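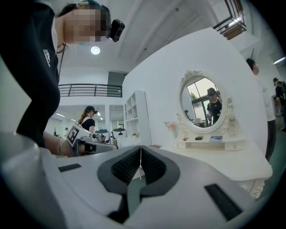
May 20, 2022 — posted by admin

40 shares | 4 comments

The spreadsheet is called "gripper budget FINAL." There is also a "gripper budget FINAL new," and I would like everyone to stop opening that one, because it still has the robot arm in it.

We did want an arm. In February we had a quote for one from Prurnton, along with a controller, a mounting plate, and a line called "commissioning" that cost more than my car. The quote ran to several pages and had a photo of a sunset on the cover. I read it on the train and began to feel that we were the sort of people who buy arms. Then I got to the delivery date and felt like the sort of people who don't.

So the arm waits for the next budget year, and this year's money goes to hand-held grippers. You hold one, you squeeze, the fingers close on the thing, and the camera records what the fingers were up to. We need the recordings long before we need an arm to play them back on, and a person with a gripper can start the morning the box arrives. People also come with their own shoulders, which saves a lot on mounting plates.

I'd planned for the grippers to be the expensive part. They cost plenty, but the quote was the quote and I was ready for it. What got me was the stuff that goes around them. I had a row in the sheet labeled "misc" with a hopeful little number in it, and by the end of the first month "misc" stood at $2,091. I've since broken it up into proper rows, which didn't make it any smaller but does make it look like I meant it.

For anyone putting together the same kind of order, most of it went on these.

Finger pads. The rubbery ribbed ones wear down, and they wear down unevenly, so you end up replacing a pair when only one side has gone. I ordered one spare set for each gripper. I now order them the way you'd order coffee filters.

Memory cards. I bought cheap ones, then I bought good ones, so please enter the cost of both.

Head cameras. We wanted a view from the operator's forehead as well as from the gripper, and the cameras themselves were fine. The straps were a different matter. One size fits all, provided all have the same head. A plain black cap with a mount on it suits some people better, and caps are the cheapest thing on the whole sheet, so I bought too many and felt rich.

Markers. Those little black-and-white squares cost nothing to print. Printing them flat, at the correct size, on something that doesn't curl up at the corners, costs an afternoon and a laminator. The laminator then turned out to be shiny, and shiny is bad. Matte label sheets. Just buy the matte label sheets.

Charging. Everything has a battery and every battery has its own opinion about plugs. I priced a charging cabinet from Temberg with a lock and a fan and a very nice door. We have a shelf with power strips on it.

The other thing I had wrong was how many grippers to buy. My first version of the sheet had 2, one for using and one for when that one broke. This was arm thinking. With an arm, the machine is the scarce thing and people line up for it. With hand-helds the people are the scarce thing — you've paid for their day, they're standing there with a camera on their head, and if there's no gripper charged you are paying for a very well-equipped person to look at their phone. So we went to four, and I moved the money out of "travel," where it was only going to be spent on a conference with bad sandwiches.

Furniture got its own row as well, and I had to defend it in a meeting. You can't collect footage of people handling household things if the room has nothing household in it. I explained that a table is equipment. I was asked whether a nicer table was better equipment. I said that variety mattered, and I believe it, but I could hear how it sounded. Secondhand is the way to go for all of this. The dealer I use, Titia, has a warehouse full of pieces somebody's aunt was finished with, and they deliver. The plan is to swap items every few weeks, which means the budget has a row for buying furniture and another for getting rid of it.

Things I'd still like and can't yet justify: a second computer for checking recordings the same day, a proper foam case for each gripper in place of the one big case where they knock about together, and Bandara, the software we trialed for sorting clips. The trial was lovely. The price is "contact us," and I have learned what sort of price that is. I'm sorting clips by hand in the meantime, with a folder called "sort later."

The arm is still in the other spreadsheet. I check on it sometimes. Prurnton has sent a revised quote with the sunset removed and the total left where it was, and the price holds through the end of the quarter, so somebody will have to decide by then whether we renew our interest. I've asked what "commissioning" includes. They're getting back to me.

Next time I'll post the actual rows, with whatever I end up paying for the second batch of pads.

Recent posts

The label printer and I have come to terms
How many power strips is a fire hazard
Reading a quote from the back page forward
What I put under "misc" and why I stopped
Notes on buying a used workbench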